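Open afternoon at the Clernulura student robotics workshop

We got to Trorum at 1 p.m. in September and found the workshop by following the paper arrows from the parking lot. Clernulura is a student project in its second year. The group is teaching a robot to handle household things, and visitors could watch the recording work for most of the afternoon.

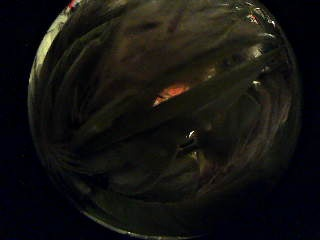

The project is called Stomik, and it began as a class assignment on grasping. The first version only picked up foam blocks. Glass was added this year – it is hard for the cameras, with highlights like the sparkling ones along a rim and a dark interior that gives them little to go on. The students have 106 recordings so far and want 600 before the Shenoy meet in spring.

A short talk followed, with time for the audience. 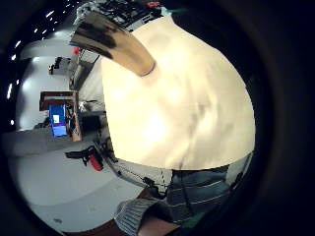 How long does one recording take? Most run 18 seconds, plus the time to put everything back for the next one.

After the talk we stood behind the work table. The room is also where the group spends its evenings, so there is a couch, and we used it. Coffee was out in the hallway.
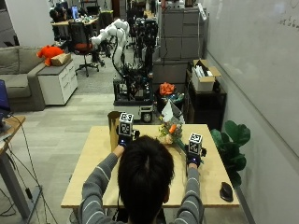 Recording with flowers and a gold-colored cup, both gloves on.

Admission was free. The doors closed at 5, and the bus stop is across the street from the main entrance.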